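Getting the Dose Right: How Adults Measure Liquid Medicines at Home

Final project report, Medicines and Society module
Jean Tosh and Wojciech Kwiatkowski
Submitted 25/07/2018

Summary

This project looked at how accurately adults measure a 5 ml dose of liquid medicine with three common devices: an oral syringe, a plastic measuring cup and a household teaspoon. We tested 21 adults from two places, Moncrieff Community Centre and the staff room at Gondholm College. Each person measured a dose with every device. The oral syringe gave results closest to the target. The cup tended to give too much and the spoon tended to give too little, although the spoon results were very mixed. We also asked people how they usually measure medicine and whether they had been shown how to use a syringe.

Background

Liquid medicines are given to children, to older people who find tablets hard to swallow, and to patients whose dose has to be changed in small steps. With a tablet the amount is fixed when it is made. With a liquid, the person at home has to measure it each time, and the amount they give depends on what they use and how they read it.

Many liquid medicines are supplied with a syringe, a spoon or a cup in the box. These get lost, or are thrown away with the packaging, or are put in the dishwasher until the markings fade. We wanted to know how much difference this might make. Most of the studies we read for the literature review were done with parents of young children. We decided to include adults of any age, with or without children, as many of them will measure medicine for themselves or for a relative at some point.

Our question was: does the choice of device affect how close an adult gets to a 5 ml dose?

Materials

We did not use real medicine at any stage. The test liquid was a sugar-free syrup made up in the college kitchen from water, food-grade glycerine and a little orange colouring. We made it thicker than water because water runs off a spoon too easily and does not behave like a medicine. The recipe is in Appendix B.

The oral syringe was a 5 ml Prorker with black markings every 0.5 ml. The measuring cup was a clear plastic one from Kavlow, marked at 2.5, 5, 10 and 15 ml. The teaspoons were taken from the college canteen. They were all from the same set, so our results do not show what would happen with the range of spoons found in people's kitchens.

Doses were weighed on a bench balance reading to 0.01 g. We measured the density of each batch of syrup before testing and used this to change the weights into volumes.

Method

Each person sat at a table with the three devices, a bottle of the syrup and a set of small weighing pots. The order of the devices was drawn from an envelope. The person was told to measure 5 ml and put it into the pot as if they were giving it to someone. We gave no help with reading the scale. If they asked, we said to do what they would do at home.

The pot was weighed before and after. We weighed the pot and not the device, as what stays behind in a cup or on a spoon is not swallowed and should not count as part of the dose.

After the measuring, each person filled in a one-page questionnaire. The questions covered age group, how often they measured liquid medicine, which device they normally used, and whether a pharmacist or nurse had ever shown them how to use a syringe.

We planned for one measurement with each device per person. After the first session there was some time left, so we took extra measurements from people who were willing to stay. This gave us 108 measurements altogether. Where a person had more than one result for a device, we used the mean, so that nobody counted twice.

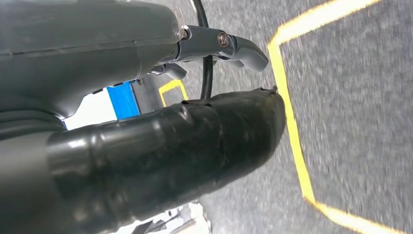

Ethics and consent

The project was approved by our module tutor in January. Everyone who took part was over 18 and signed a consent form. No names were kept with the results. People were told that the liquid was not a medicine and were asked not to drink it. Anyone with an allergy to glycerine or food colouring was asked not to take part. We did not ask about health conditions or about which medicines people were taking.

Results

We counted a dose as acceptable if it was within ten per cent of the target, meaning between 4.5 and 5.5 ml.

With the oral syringe, 16 of the 21 people were within this range. Most of those outside it had given too little. From our notes, the usual reason was an air bubble which had not been pushed out before reading the scale. Two people lined up the wrong part of the plunger with the marking.

With the cup, fewer than half were within range, and nearly all the rest were over. Several people held the cup up in the air to read it and tilted it slightly. Others filled it until the liquid was just above the line. A thin layer of syrup was left behind each time, which means the amount poured into the cup was higher still than the amount we recorded.

The teaspoon gave the widest spread. Some people filled it level and some only part of the way for fear of spilling. The lowest single dose in the whole project was measured with the spoon. The full table is in Appendix A.

In the questionnaire, the cup was the device most people said they normally used. Five people said they had been shown how to use an oral syringe. All five were within range with it, but this group is too small to say that being shown was the cause.

Discussion

The results agree with what we expected from our reading, which was that the syringe would be the most accurate. The size of the difference between the syringe and the cup was bigger than we thought it would be. Both have clear markings and both are supplied with medicines, so people may assume they are equally good. A 5 ml dose only fills the bottom of the cup, where a small change in height makes a large change in volume. We think the cup would do better at 10 or 15 ml, but we did not test this.

Whether these errors matter depends on the medicine. For many common remedies, a dose slightly over or under on one occasion is unlikely to cause harm. For medicines where the dose is worked out by body weight, or where the amount in the blood needs to stay steady, repeated errors could be more serious. Our project cannot say anything about the effects on patients, as we only measured volumes.

Limitations

The sample was small and was not chosen at random. Roughly a third of the people taking part worked at the college, and some of them had used syringes or pipettes at work. People also knew that they were being tested and may have taken more care than usual. Nobody was tired, in a hurry or dealing with an unwell child.

The second batch of syrup came out a little thicker than the first. We corrected for density but could not correct for how well it poured. If we did the project again we would make a single batch and keep it in the fridge.

Division of work

Jean Tosh wrote the questionnaire, arranged the sessions at Moncrieff and did the literature review. Wojciech Kwiatkowski made the syrup, ran the weighing and produced the tables. Both authors wrote the discussion.

Recommendations

Pharmacies could offer an oral syringe with any liquid medicine where the dose is 5 ml or less, and show the customer how to clear air bubbles and where to read the plunger. Leaflets could include a drawing of the plunger next to the scale. A further project could test smaller doses, such as 2.5 ml, and compare people before and after a short demonstration.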